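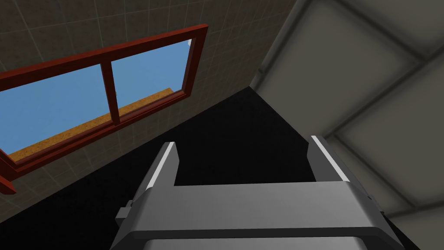

Grout cracking along the joint between wall tiles and a panelled ceiling

Search this site Enter keywords Go

Print this page | E-mail this to a friend

Posted in Walls and Ceilings by Ulla Hellström

I have a utility room tiled to full height on all four walls. The ceiling is made of square panels on battens, fixed under the original joists. The tiles were finished right up to the panels and the gap was filled with the same cement grout used between the tiles. This was in March. By the end of the summer a crack had opened along the top of the outside wall, and it has since spread round the corner onto the wall with the door.

The crack is a hairline at the corner and widens to 2 mm at the middle of the long wall. I raked out a short length and regrouted it with what was left in the bag (Molix wall grout, light grey). It cracked again in 14 days in the same place. The tiles themselves sound solid when tapped and no other joint in the room has failed. There is a loft above with boards laid over part of it, and we do walk on them to reach the water tank.

Is the grout the wrong type, or is something moving? I would prefer not to take the panels down. If they must come down I would like to know before I buy more materials.

Reply by Eskil Lindholm

Something is moving, and a rigid grout should not have been used there. Wherever a tiled surface meets a different material, or changes direction, the joint needs to be flexible. Your walls are presumably masonry or board on studs. The ceiling hangs from joists that deflect when you walk on the loft boards and that shrink and swell with the seasons. The widest part of your crack is at the middle of the long wall, and if the joists run parallel to that wall this is where I would expect the most deflection. Cement grout has almost no give, so it lets go of one side.

The method, assuming you keep the panels where they are:

1. Rake out all the grout in the top joint, on all four walls. Include the lengths that have not cracked. Use a hand rake or an oscillating tool with a thin carbide blade. Keep the blade against the tile edge and away from the panels.

2. Check the width of the empty joint. You want 5 mm if you can get it. Less than 3 mm is hard to fill properly and will tear early. If the tiles are tight to the panels at any point, the tile edge has to be ground back.

3. Vacuum the joint and wipe both faces with a cloth dampened in methylated spirit. Leave it to dry overnight.

4. If the joint is deeper than it is wide, push in closed-cell foam backer rod so that the sealant is half as deep as the joint is wide. The sealant should stick to the tile and to the panel and to nothing behind.

5. Mask both sides, gun in a neutral-cure sanitary silicone, tool it once and pull the tape while it is wet.

Do not use acrylic decorator's caulk in a room with a washing machine or drier. It shrinks and it picks up mould. Check also that the silicone is rated for the panel material. Acetoxy types (the ones that smell of vinegar) can attack some coatings and metals.

While you are there, do the vertical internal corners as well. They are probably grouted too and will be the next to go.

Reply by Durnberg53

had same thing in our bathroom, just put silicone over the top of the crack, been fine since. didnt rake anything out. took me half an hour

Reply by Eskil Lindholm

Silicone over old grout gives you a thin feathered bead bonded to the grout as well as both sides. It can hold for a while if the movement is small. At 2 mm I would not rely on it, and removing it later takes longer than raking the grout out now.

Reply by Ulla Hellström

Thank you. I checked from the loft and the joists do run parallel to the long wall, with the nearest one well clear of it. The joint measures 4 mm for most of its length and closes to almost nothing over the door. I will grind that part back. Is there any need to fix the panels more firmly before sealing?

Reply by Eskil Lindholm

Only if they rattle or lift when pressed. Press each perimeter panel near the wall. If one moves independently of its batten, refix it first, otherwise the sealant is doing the work of a screw. 4 mm is acceptable.

Print this page | E-mail this to a friend

Get our monthly newsletter. Enter your e-mail address Sign up

This site uses cookies to remember your settings. Accept Read more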